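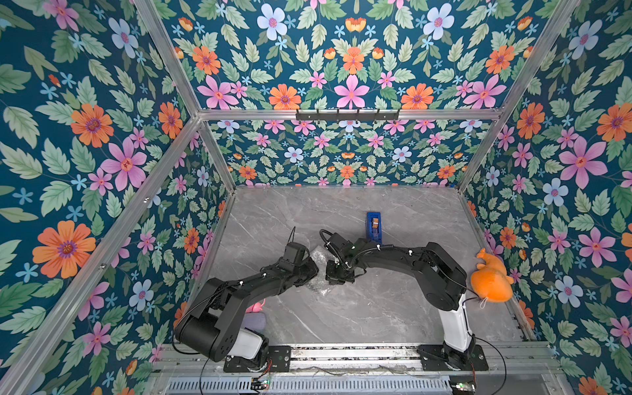

Soft plastics collection to resume in Boltdale

Kerbside collection of soft plastics will resume in Boltdale in October, 21 months after the service was suspended. Council has awarded the contract to Caputo, which will take the material to its sorting plant at Hollthorpe.

The first stage covers 3,000 households east of the rail line. Residents will receive a roll of 28 orange bags, to be tied and placed inside the yellow-lid bin. 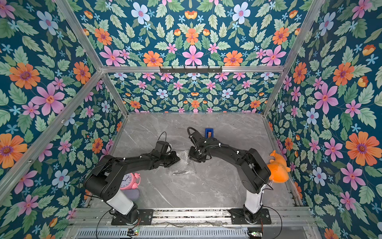
Bread bags, frozen food packets and cling film will be accepted if empty and dry. Foil-lined packets, compostable bags and netting will not. Loads with more than 2 per cent contamination by weight will be charged at the landfill rate under the contract.

Waste services manager Aiman Sitompul said the limit would be reviewed after the first quarter. "The earlier trial at Comangate failed on food residue," he said.

Bags must be out by 6 am on the normal recycling day.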